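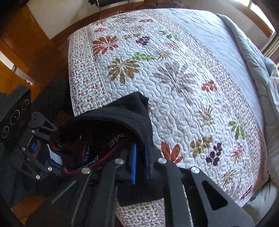
Why Do Bike Racers Ride So Close Together?

If you've ever watched a big bike race go by, you know the sound comes first. It's a buzzing, whirring hum, like a giant swarm of bees rolling down the road. Then whoosh! A huge bunch of riders flies past, so close they could bump elbows, and sometimes they do.

That big bunch has a name. It's called the peloton (say it like this: PELL-uh-tahn). It's a French word, and people use it at bike races all over the world.

So why squeeze together like that when there's a whole wide road to ride on? To answer that, we need to talk about something you can't see.

Pushing through the air

Try this the next time you're swimming. Walk across the shallow end as fast as you can. Hard work, right? The water pushes back on you with every step.

Air pushes back too! You don't notice it much when you walk, but on a fast bike you have to shove a lot of air out of your way. The faster you go, the harder it pushes. At racing speed, on a flat road, most of a rider's effort goes into fighting the air. (Now you know why racers bend down low over their handlebars. A small shape has less air to push.)

When a rider punches through the air, there's a calmer pocket left right behind the bike. If you tuck your front wheel into that pocket, you get to go just as fast while pedaling a lot less hard. Riders call this drafting, or "sitting on a wheel." Geese flying in a V get help from the bird in front too, though theirs works a little differently.

Taking turns at the front

Somebody has to ride first, and whoever does gets the full wind in the face. Nobody can do that all day, so riders share the job. One pulls for a bit, slides over to the side, drifts back, and lets the next rider come through. When a group does it well it looks like one long chain going round and round, and it's beautiful to watch!

Let's look at a real race. The Hernholm Classic happens every July, and it's 127 kilometers long. Last summer 200 riders started. Four of them sped away in the first few minutes, and a small group out front like that is called a breakaway.

The four were on different teams, so they were rivals. But they worked together anyway, taking turns in the wind, hour after hour. One of them was Illia Zhuravel, who rides for team Pritik and wore number 32. "You're helping people you want to beat," he told us afterward. "You say thank you, you share the work, and the whole time you're wondering who is getting tired."

Catch them if you can

A big group has lots of riders to take turns, so it can usually go faster than a small group. The peloton can let a breakaway go up the road, keep an eye on the gap, and speed up later to reel it in. The tricky part is deciding when. Wait too long and you run out of road!

At Hernholm, the Kostiuk team did the chasing. They lined up at the front of the peloton and rode hard toward Skerireck, the town at the bottom of the last big climb. The whole course has 3899 feet of climbing in it, and a good chunk of that comes right after Skerireck.

Hills change everything. You go slower uphill, so the air doesn't push back as hard, and drafting doesn't help as much. What you're mostly fighting now is gravity. The breakaway split up on the climb, and three of the four were caught. Zhuravel hung on by himself until the very last corner, when the Kostiuk riders swept past him. Orest Symonenko won the sprint by half a wheel. Half a wheel, after all that way!

What teammates do

Symonenko got the flowers, but he had spent nearly the whole day hiding from the wind behind his teammates. A rider who does this kind of helping is called a domestique (doh-mess-TEEK). Domestiques ride in front of their leader, chase down attacks, and drop back to the team car for water bottles. They stuff the bottles in their pockets and even down the backs of their shirts, and then they have to pedal all the way up to the front again!

Tamara Fedoruk, who coaches young riders in Hernholm, says helping takes practice. Her beginners spend weeks learning to ride in a straight line, with no sudden braking and no swerving, before they're allowed to follow a wheel up close.

Please don't try drafting on the street with your friends. Racers learn it with a coach, on roads or tracks with no cars.

Words to know

Peloton: the main big group of riders in a race.

Drafting: riding close behind someone, where there's less wind.

Breakaway: one rider or a small group that has gotten ahead of the peloton.

Domestique: a rider whose job is to help the team leader.

Sprint: the all-out dash to the finish line.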